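Forums > Kitchen & Dining > Tables and Worktops > White tabletop, water rings

3 min read

gtapley
Moved into a new place in January and bought a white Oakley table, the smooth kind, no grain. Two of us eat and work at it. My problem is drinks. Glasses leave rings, mugs leave brown rings, and I wipe the thing down four times a day. I have started keeping bottled water on it instead of a glass and that seems better, but my sister says the bottles will mark it too. Does anyone leave bottles standing on a white table all day? Do I need mats?

Lockwood_M
Bottles from the fridge sweat the same as a glass does. Room temperature ones don't. If you keep them in the cupboard and not the fridge you won't get a ring, mat or no mat.

pbirkett
I disagree with the no mat part. We had a white table for 14 years and the spot where my husband kept his water went dull. You could only see it with the light coming in low, but it was there. Get mats. The Brikum cork ones are fine and they don't stick.

Lockwood_M
Was that a lacquered table? Dull spots on lacquer are usually from wiping with the wrong stuff, and people wipe most where they drink. I would look at the spray before I blamed the water.

pbirkett
It was painted, and I used a damp cloth. Same cloth everywhere on the table.

gtapley
No idea what the finish is. The label underneath only says Oakley and 2980, which I assume is the model. It's a plain white top, and I normally buy the same water.
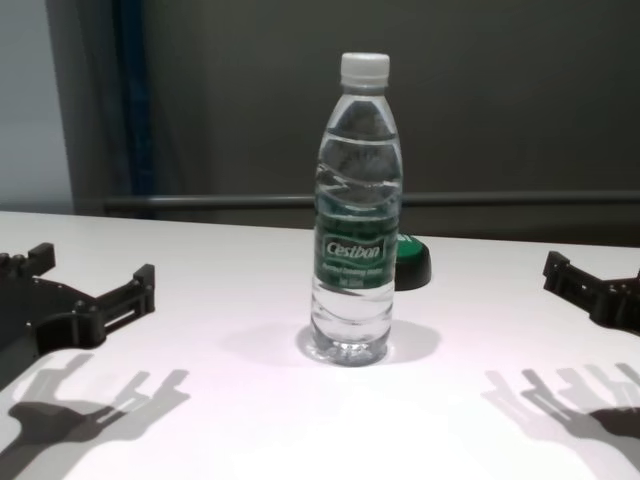

Cestbon, green label, white cap. White shows everything, even the shadows.

trinh_t
I buy that one too. The ridged plastic is easy to grip but the small bottles tip if you knock them, so I keep the cap screwed on between sips. Most of my spills came from leaving it off. I don't use mats and my table is fine after two years.

valentin.g
Two things from someone who used to fit kitchens.

First, find out the finish. Put one drop of water on the underside edge and leave it for 30 minutes. If it wipes off and leaves no trace, the surface is sealed and you can stop worrying about bottles. If it leaves a darker patch or the surface feels rough, use a mat under everything.

Second, the brown rings are a separate problem. Baking soda and a little water, soft cloth, no pressure. Then rinse the cloth and go over it again or you get a white film.

pbirkett
Baking soda is an abrasive. I would not put it on paint.

valentin.g
Very mild one, but yes, on paint try dish soap first and give it a few minutes. I should have said that.

Lockwood_M
Agree on the soap. Also stay away from those melamine sponges on anything glossy. I took the shine off a Pudier shelf with one – took me ten seconds.

gtapley
Did the drop test on Wednesday. Wiped off clean, nothing left behind. I'm going to keep the water in the cupboard and get two mats for the mugs. Soap got most of the brown off, one ring is still faintly there by the window.

trinh_t
Try the soap again with warm water on that last one. Mine took three goes.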